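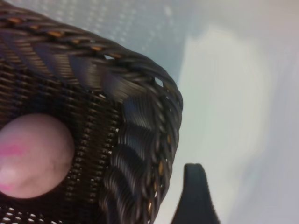 The brown basket, with the small golden strands in the braid.

I wanted to write about baskets already in August, but I had first to finish the shelves in the hallway, and the shelves took longer than I had planned. Now they are up and I can tell you what I put on them.

For years I kept our scarves, gloves and hats in cardboard boxes. They did the job, but the corners became soft and one box gave up completely when I pulled it out too quickly. So I measured the shelf (it is 42 centimetres deep) and went looking for something stronger.

I visited two shops. At Nolteo they had very nice willow baskets, but the ends of the twigs were sharp and I could already imagine my wool scarves catching on them. In Kidden, where there is a small household shop behind the station, I found this dark brown one. I think the material is a synthetic rattan, the label was only about washing. The strands are thin and flat and they shine a little when the light comes from the side. I was not sure about the shine at first. At home I stopped noticing it after a few days.

What I like most is the rim. It is thick and braided like a rope, and between the dark strands there are short pieces in tan and a kind of golden orange. Our hallway floor has nearly the same warm colour, so the two go together better than I had hoped. Near the corner the weaving changes and becomes wavy, with ridges one over the other. The flat side is much finer, with tiny holes in rows, and light comes through them.

I must also say something about dust. It likes the ridges very much. A cloth does not reach inside them, and I use an old soft paintbrush and go along each row slowly, then the vacuum cleaner on the lowest setting. For the braid a damp cloth is enough. I do this once a month, usually in the evening while the soup is cooking.

Inside I have put a cotton pillowcase as a lining. It is not sewn, only folded over and tucked down, and when it gets dirty I take it out and wash it with the towels. The gloves go in pairs, held together with a clothes peg. Hats lie on top.

I am still looking for a second basket for the lower shelf, where the shopping bags are now lying in a heap. It should be a little lower than the first one, and it does not need to match exactly. If you know a good shop, please write it in the comments.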